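Sorting Detergent Bottles on a Work Table

I love this job - a messy heap of orange bottles turns into a tidy row in no time! Any flat table will do, and a green top makes the orange really pop.

What you need

A clear stretch of table, a damp cloth, a cardboard box and your bottles. I buy 12 at a time.

Step 1. Check the caps

Twist each one snug before you tip anything over. Clear caps are great - you can spot a drip right away.

Step 2. Wipe them down

Start at the neck and work toward the base. Go easy on the label, as wet paper tears fast.

Step 3. Turn and read

Pick up one bottle at a time and tilt it until the label faces you. Use both hands if it's full. 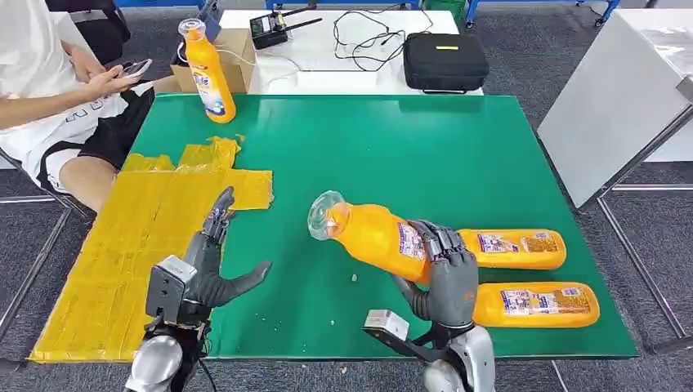
Orange bottle in hand, neck to the upper left, in both shots.

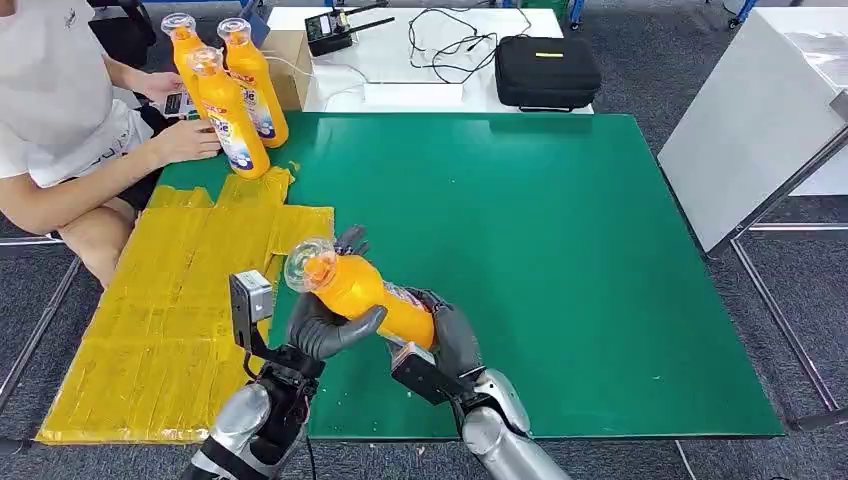
Step 4. Box them up

Stand them upright, labels out, oldest in front. Now go do the shelf under the sink!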